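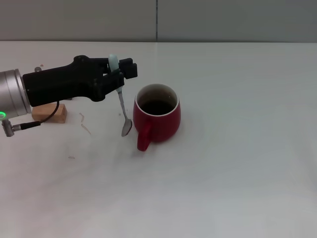
4. What the drinks table can and cannot tell us

The claim we set out to test is that people spill less, and tidy more, in rooms fitted out in pale, plain finishes. It appears in the Trikora guidance on shared rooms and has been repeated often enough to pass for a finding. The reasoning is that a coffee mark on white is seen at once and so is wiped at once. A white tabletop with a red mug of dark coffee on it does give the strongest contrast one could ask for, and the teaspoon held beside the mug, with its pale green grip, is easy to pick out as well. What does not follow is that anyone who sees a mark will reach for a cloth. Seeing and wiping were treated as one act in the Trikora work, and they were never recorded separately.

Our own diaries covered 31 shared rooms and 3,027 hot drinks. Spills were noted in 193 of them. That is a small share, and most of those entries concern the stirring of the drink or the setting down of the spoon. Room finish made no difference that we would be willing to defend. Rooms with dark tabletops reported slightly fewer spills, which could mean that fewer happened or that fewer were noticed, and the diaries give us no way of choosing between the two. Ruddock makes much of a similar gap in the opposite direction. We think both results are noise until somebody checks the tables by hand at the end of the day.

The spoon deserves more attention than it has had. Where there was a saucer or a rest, people mostly used it. Where there was none, the spoon went on the table, into the sink or back into the mug, and the diary keepers disagreed over which of these counted as tidy. Two of them changed their minds halfway through May. We kept their entries, but the tidiness scores from those rooms should be read with that in mind.

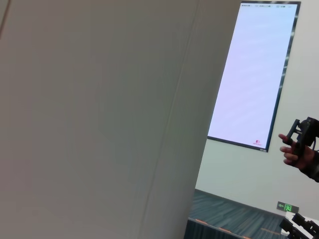 Reminders on the wall are the second remedy usually put forward, and the evidence for them is thinner still. The Prullisau trial reported that notices near the drinks table led to cleaner surfaces, but the notices went up in the same week as new cloths and a larger bin, so the result could belong to any of them. Nor does wall space settle the matter. A tall screen with a thin dark border, hung on a plain off-white wall, could carry a great deal of text, yet most of its face may be blank, with only a narrow strip of small characters along the top and a small red logo low down. Print of that size would be little use to a person holding a full mug. We would ask of any study in this area how large the lettering was and from where it was meant to be read. The three we looked at did not say.

There is also the question of who reads a notice after the first few days. Diary keepers were asked at the end of the study to recall the wording nearest their own table. Several wrote down a message that had been replaced, and one gave the wording from a different floor. We would not build a policy on that.

The third remedy concerns the room surfaces away from the table. Staletti argues that smooth, unmarked panels keep a room tidy with little effort. This may be fair for the broad face of a panel, but a room is also made of joins, and it is at the joins that a cloth catches or skips. The cleaning scores used in the earlier work were taken from the middle of each surface. A score taken there will flatter almost any finish.

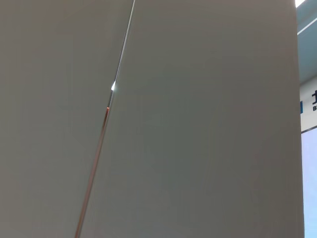

Figure 3. Two light grey panels meeting at a narrow seam, with a copper-orange stripe along its lower part.

We therefore scored seams apart from faces in the later rooms. Agreement between scorers was good on faces and poor on seams, partly because a coloured reflection along an edge can be taken for a stain when the light is wrong. Wiping the edge and looking again would answer the point in seconds. The scoring sheet did not ask for it, and we have left those scores out of the main table.

Noeline Tipoki
June 11, 2025

Last updated: version 2, seam scores removed from main table
Contact the author | Copyright Noeline Tipoki | Back to top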